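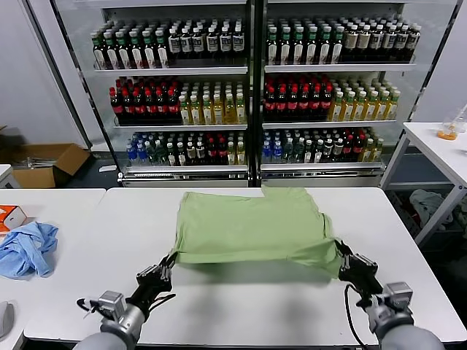

Kit bimanuel Vatard - galerie

Accueil Produits Galerie Essais Contact

29/07/2025 - par Yuxi Yan

T-shirt vert clair tenu par les deux pinces au-dessus de la table blanche. Le tissu est tendu entre les deux prises, l'ourlet s'affaisse légèrement au milieu.

Le kit Vatard est proposé par Stitska aux ateliers et aux laboratoires qui travaillent sur la manipulation du linge. Il comprend deux bras, deux pinces à doigts articulés, les câbles et le logiciel de commande. La table n'est pas fournie.

La version actuelle remplace celle de février. Les doigts ont été redessinés et le réglage de l'effort se fait maintenant pince par pince - utile pour les tissus fins. Les programmes écrits pour l'ancienne version restent compatibles après une mise à jour.

Le pliage de T-shirts est livré comme programme de base, avec 7 réglages selon la taille et la matière. Les serviettes et les pantalons font l'objet d'un module séparé, référence 323.

Location possible au mois, installation comprise. L'entretien est assuré par Van Hecke, la formation se fait sur place ou dans nos locaux de Trurkness. Devis sur demande, délai à confirmer à la commande.

Contact - Mentions légales - © Stitska - Haut de page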